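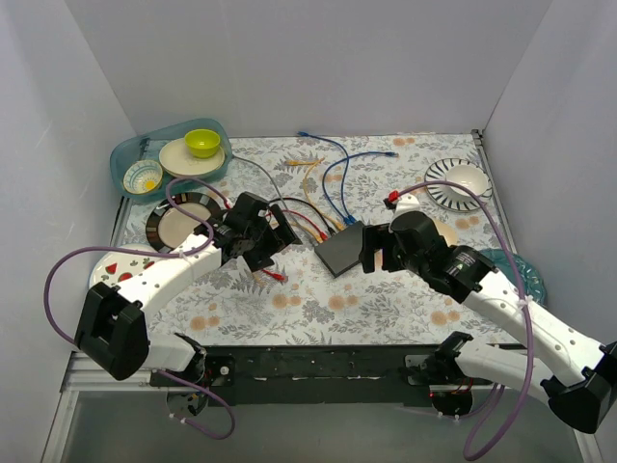
## Rust on the barley, second year

I walked the trial plots again in March and the picture is clearer than it was last spring. We have two barley lines left that I would call resistant to leaf rust. Everything else is in the moderate group or worse.

The lines are Tisia and Gumia. Tisia is a six-row type with stiff straw and it heads early. Gumia is later and taller, and it lodged badly in the corner where the drainage is poor. Both had small flecks on the flag leaf and hardly any open pustules. Sharifi, which I grew as the susceptible check, was orange from top to bottom by the time the heads were out. That is what a check is for, so I left it unsprayed.

Some background for people who haven't read the earlier posts. I started with 600 lines from a seed exchange, most of them old landraces with a number and no name. I grew them in short rows the first year and threw out anything that caught rust early. I probably lost some good material doing that. A line can look bad as a seedling and hold up well as an adult plant, and I wasn't scoring for adult resistance back then. I still have the seed envelopes, so I can go back if I need to.

Jummai Tijani came by to score the rows with me. She has worked on cereal rust for a long time and her scores run lower than mine. We did the same rows separately and compared sheets afterward. I had been calling the yellow halo around a fleck part of the infection, and she doesn't count it. I went back and redid my sheet her way. Tisia moved up a little and Gumia stayed where it was.

The next question is whether the two lines carry the same gene. If they do, crossing them gets me nothing new. If they carry different genes, some of the grandchildren should have both, and those are the plants worth keeping. I made the cross both ways last season. Barley is fussy to emasculate and I got poor seed set on the Gumia side, so nearly all of the F1 seed is from Tisia as the mother.

I plan to grow 2000 F2 plants at Grultitlow, where the rust arrives on its own most years and I don't have to inoculate. I'll put a spreader row of Sharifi down each side. If every plant comes up resistant, it's probably one gene shared by both parents, or two sitting very close together. If I see susceptible plants, the genes are different and I can work out the rest from the ratio.

Seed is cleaned and counted out into packets. I still need to fix the row marker, and the gate on the north side doesn't latch, so that comes first on account of the deer.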